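Can a robot tidy up cables yet? (home or small shop)

posted in Tools & Automation

ogura_bench
Small repair shop, cables everywhere. Boss wants to know if two arms on a table could coil them and drop them in a bin so we dont have to. Budget 2000, maybe a bit over. Is this a real thing yet or still demo stuff?
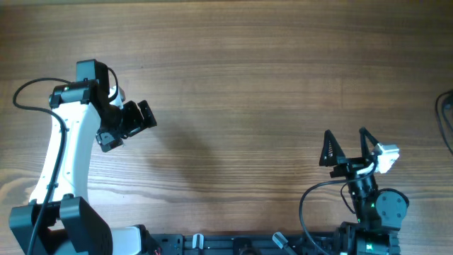
Two arms, one table.

Looked at the Zaveck kit and the Eltau one. Both say "household ready" on the page, whatever that means. Needs to run while we do other work, no babysitting. We get through 200 leads in a busy week, mostly thin ones.

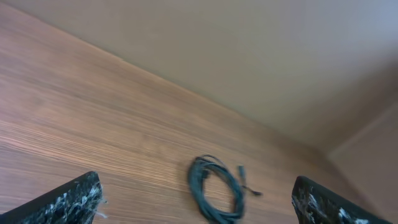
Can one arm coil a cable by itself?
Sometimes, if the cable is stiff and always starts in the same spot. Soft thin ones need a second arm to hold the other end.

wetus77
Short version, no. Not for loose cables. Hard boxes and cups are OK now, same shape every time. Cable is a diferent shape every time you let go of it. We tried 650 runs on a Zaveck over the winter and it did fine on picking up, lousy on coiling. Also 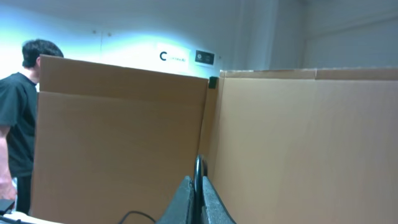
budget for someone to reset the thing. That ate more of our time than the coiling ever did. If you only want leads moved from table to bin, and you don't care how they look, then go for it.

eltau_fan
disagree, mine does it. 412 done since August. Slow but who cares, it runs at lunch
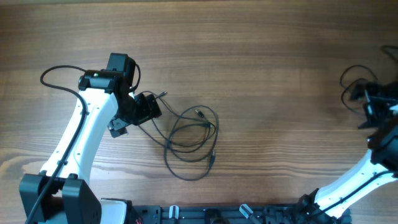
Page last changed: 4:40 pm

wetus77
Coiled, or just dropped in a bin? Big difference. And what kind of cable

eltau_fan
ok dropped in a bin mostly. the short ones it kind of folds. still saves me teh bending over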